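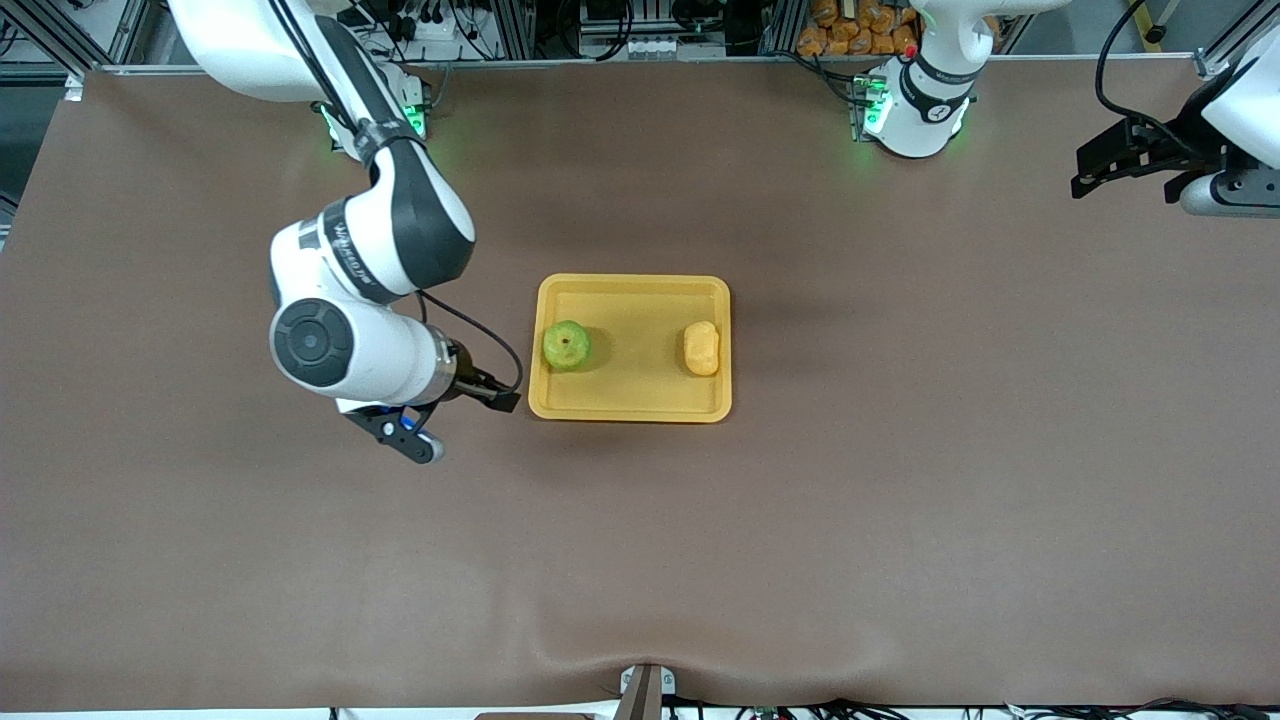 Dexter Ridgeway wrote in to say he spent 900 on a pair of arms for his garage and still picks up his own fruit. Fair enough, Dexter. I'm not convinced by most of this either, but if you're building a two-arm bench at home, some of these will save you swearing.

Covering the table
Plain and matt, in one piece. Ours is brown. Pull it tight and look along the edges, where it likes to ruck up. A fold near the front is a nuisance, one under the tray is worse.

Trays
Buy one with a raised rim and rounded corners. Yellow shows up well on brown. Ignore anyone selling a "robot-ready" tray. The kitchen aisle will do.

What to practise on
An apple and something soft, well apart. Start with the apple. Soft things squash, and you won't know if your grip is any good until you've ruined a few.

Cables
Leave a loose loop at the wrist, then bend the joint as far as it goes by hand, power off, before you tie anything down. I lost 23 cable ties learning that. Label both ends.

Snacks
Behind the rails, out of reach of both arms.

Speed
Slow. Meinrad Tanner swears by full speed. He also buys more apples than I do.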